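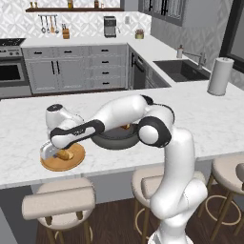
*Kitchen sim, bread roll task, arm over the cutting board.*

**Thread: Roll grasp – contact settings or policy?**

**oquiroga_sim** – 23 September 2023

Umedby student team, manipulation entry. The policy is trained on 2,000 simulated demos. Task: take the roll off the round board, put it in the pan. Evaluation at checkpoint 14 gives 613 successes in 2,000 trials. Most failures are slips during the lift. Friction on the roll is at the default. Has anyone on the Brivlow task set changed it?

**lemaire_b**

Don't touch friction yet. Log the contact normals first. If the collision mesh for the roll is a convex hull, the fingers close on a shape that doesn't match the crust you see rendered.

**j_urrutia**

Disagree. We ran the hull and the decomposed mesh side by side in June and the difference was within noise. Look at the approach. In your render the hand points down at the board, so there is very little clearance under the fingertips. Ours touched the board, the controller backed off and the grip force dropped with it.

**lemaire_b**

Within noise over how many trials?

**j_urrutia**

Six seeds. Enough for a club project.

**lemaire_b**

Not enough to rule it out.

**oquiroga_sim**

Checked the logs. There is fingertip–board contact in a good share of the failed lifts, but not all. Raised the grasp target by 6 mm and am rerunning now. Mesh is a hull, so that stays on the list.

**dusudville_tom**

Is the pan position randomised? Ours was fixed and the policy fell apart as soon as it moved.

**oquiroga_sim**

Yes, pan and board both, stools and back counter fixed. Javiera, can you post your decomposition parameters?

**j_urrutia**

Will dig them out tonight. Change one thing per run – otherwise the comparison is useless.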